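4.2 Where the warning goes

Our informants agreed that a fragile sticker should be seen. They agreed on very little else. Wihongi's earlier study of returns counters treats the label as a message from sender to carrier, which assumes that carriers read. Packers at the Prendergast depot took a less hopeful view. Bethel Wubshet, who had packed there for 3 years, described the sticker as "a kind of prayer, but with glue."

Placement was therefore a matter of taste, defended as if it were policy. One school favors the top of the box, on the grounds that a person lifting it must look down at some point. The other favors the front, because parcels get stacked and a warning on the lid then warns only the parcel above it.

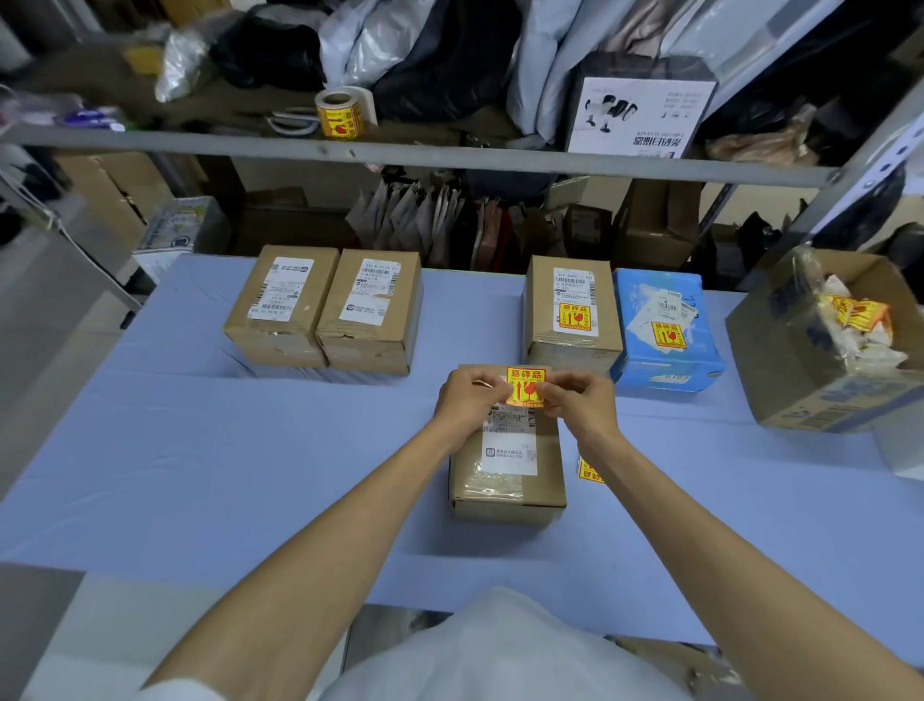
Figure 3. Applying a fragile sticker to the top of a small taped carton at the packing table.

The two schools shared a table without visible conflict. Both kept clear of the shipping label, whose barcodes were the one thing on the parcel everyone believed would be read. Small boxes made this harder - a sticker has a fixed size, and a carton does not grow to suit it.

Quinlan proposed a compromise of 2 stickers per box, one on each surface. It was adopted in October and dropped within the month, when the roll ran out and the next order had to be explained to Grekwood.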